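Fixed Election Dates Would Settle a Tired Argument

August 21, 2026

Our provincial assembly can be dissolved whenever the premier asks for it, so long as the five-year limit has not run out. The last three assemblies ended early. In each case the ruling party was ahead in the polls, and in each case the opposition had not finished choosing its candidates.

I think the date should be set in law. The second Sunday in October, every fourth year, would suit most of the province. The harvest is in by then and the mountain roads to Trekutel are still open.

Supporters of the present system say a premier who loses the confidence of the assembly must be able to go to the voters. That is a fair point, and a fixed date does not take it away. The law can allow an early election when a budget fails, or when two thirds of the members vote for one. What it would stop is a snap election called with 12 days' warning to the parties, as happened last time.

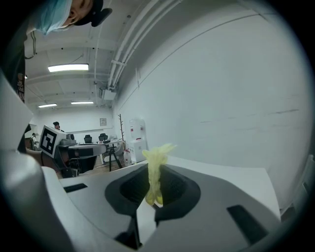 The cost also matters. The election office has to rent 166 polling places and train people to run them. When the date is a surprise, halls are already booked and the office pays whatever the owners ask. In Driton, voters from 6 districts were sent to one school gymnasium, and the line was still out the door at closing time. Some went home without voting.

Small parties suffer more than large ones. A new party needs 200 signatures in each district to get on the ballot, and collecting them takes weeks. The governing party knows the date before anyone else does and can have its papers ready.

A draft bill was put forward two years ago and never left the first reading. Members from both sides said they liked the idea but wanted it to begin after the next election. They should take it up again this session and let it apply to the assembly now sitting.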